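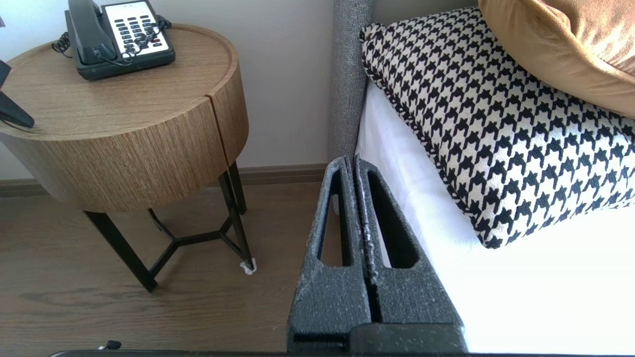

The nightstand with the desk phone on it, bed to the right

Corded phone on a round nightstand: cord is everywhere and the table wobbles

Posted in Bedrooms & Small Furniture > Nightstands
Reading time: 5 minutes

Siiri Jaunzems

I have a small round table next to the bed in our spare room. It's a drum shape, light oak veneer on the top and around the side, and it stands on thin black metal legs that angle out and join in a Y near the floor. I keep an old corded desk phone on it, dark green, nearly black. My mother stays with us from December until spring and she wants a real phone by the bed. She doesn't like cell phones and she's hard of hearing, so the loud ringer is useful to her.

I have two problems with this setup.

The first is the cords. The coiled one from the handset hangs around the back left of the phone, and there's another black cord that ends up lying over the keypad no matter where I put it. When my mother reaches over at night she gets a hand caught in it, and twice the whole phone has come along with the handset. I've tried pushing the cord behind the table but it works its way back up.

The second is that the table rocks. It isn't bad, but you can feel it when you press the buttons. The floor is wood plank and the house is old, so I assume it's the floor. There's a bit of paper or tape by the front right leg. I'd like something better than that, but I don't want to scratch the floor, and it is already a little worn under there.

The table is a Verketow. I no longer have the instructions and I don't remember any adjusting feet. I would rather keep it because the round top is easy to get past in the dark, and the bed has a gray upholstered headboard that would catch on anything with a corner.

What would you do about the cord, and is there a proper fix for the legs? I'd also take opinions on which side of the table the phone should sit on. The bed is to the right of the table as you look at it from the foot of the bed.

hollisb

get a cordless with a loud ringer. they make them for seniors with big buttons. no cord no problem

(edited) ok I see you said she wants a real phone. my dad was the same. then just tape the cord to the back of the table and be done with it. black electrical tape wont show much on the legs

Marge in Unit 9

I wouldn't use electrical tape on veneer or near it. It leaves a sticky film when it gets warm, and on light oak you will see where it was. On the metal legs it would be all right, but it still gets gummy after a summer.

Take the cords one at a time, because they need different things.

The handset cord. Unplug it at both ends, hold it up by one end and let it hang until it stops spinning. That takes the twist out. Most of the tangling on a desk phone is twist that builds up from picking up the handset the same way every time and turning it over before putting it back. If the coils have gone slack or reversed on themselves partway along, buy a new one. They're cheap, and a shorter one would suit a bedside table better than the long kind made for walking around a kitchen. Check that the small plug matches before you order. The handset plug is narrower than the one that goes in the wall.

The line cord. If the second cord is the one to the wall, it should never come across the front of the phone at all. Turn the phone around, look at where the cord leaves the base, and see if there's a groove molded into the underside. A lot of desk phones have one so the cord can come out the back or the side. Press it in there. Then run it straight off the rear edge of the table and down one back leg with two soft hook-and-loop straps, one high and one just above the crossbar. I use the Clenora straps, the narrow ones, and trim them with scissors. Leave enough slack at the top that the phone can be turned a few inches toward the bed.

From the baseboard to the leg I would keep it against the wall. Don't run it under the table where feet go. I can also see something small and black on the floor that looks like it could be a cable plug. If it belongs to something you use, bring that up with the rest, and if it doesn't, get it out of there before your mother steps on it in bare feet.

To stop the phone from sliding, put a piece of rubbery shelf liner under it, cut a little smaller than the base so it doesn't show. This will help more than anything else with the phone coming along with the handset.

On which side, I'd put it as near the bed side as you can without it hanging over, and angle it. The handset is on the left of the base, so with the bed on the right she is reaching across the keypad to get it. That may be part of why her hand finds the cord. Turning the whole phone so the keypad faces the pillow would shorten the reach. Try it lying down yourself, in the dark, before she comes.

You also have something dark at the left edge of the tabletop. I couldn't tell what it is. If it can live somewhere else, you'll have more room to turn the phone.

Dale R.

Marge covered the cords. For the wobble, find out first if it's the floor or the table. Lift the table and set it down again a quarter turn around. If the same leg is short, it's the table. If a different leg is short now, it's the floor.

If it's the table, turn it upside down on a blanket (take the phone off, and if that seam in the side is a drawer, empty it or tape it shut with painter's tape). Check every screw where the legs meet the drum and where they meet the crossbar. Loosen them all a half turn, stand the table up on the flattest spot you have, push down on the top, then tighten while it's standing. Thin metal legs get pulled out of line when somebody tightens them one at a time at full force. Mine was off by about 2 mm and this took care of it.

If it's the floor, use felt pads. Put one on every leg, and two stacked on the short one. Get the hard felt kind, the soft ones squash in a month. Wipe the leg ends with rubbing alcohol first or the pads will slide off. Moldovan sells a sheet you cut yourself, which is better than the precut circles for narrow legs. The felt will also be easier on the floor than bare metal.

Don't sand or file the legs. You can't put it back.

Siiri Jaunzems

Thank you all. I turned the table like Dale said and it's the floor, so I've ordered the hard felt. I let the handset cord hang in the stairwell and it spun for quite a while. The phone does have a groove underneath, which I had never noticed. I'll see about a shorter handset cord when I know how far the phone ends up from the pillow.

Filed under: nightstands, corded phones, cable tidying, guest room, uneven floors

3389 views

Related on Sitside
Felt pads or rubber feet on old plank floors?
How high should a nightstand be next to a thick mattress
Getting tape residue off oak veneer
Headboard rubs the wall, what to put behind it
Setting up a spare room for a parent who stays all winter
Where to run a lamp cord when the outlet is behind the bed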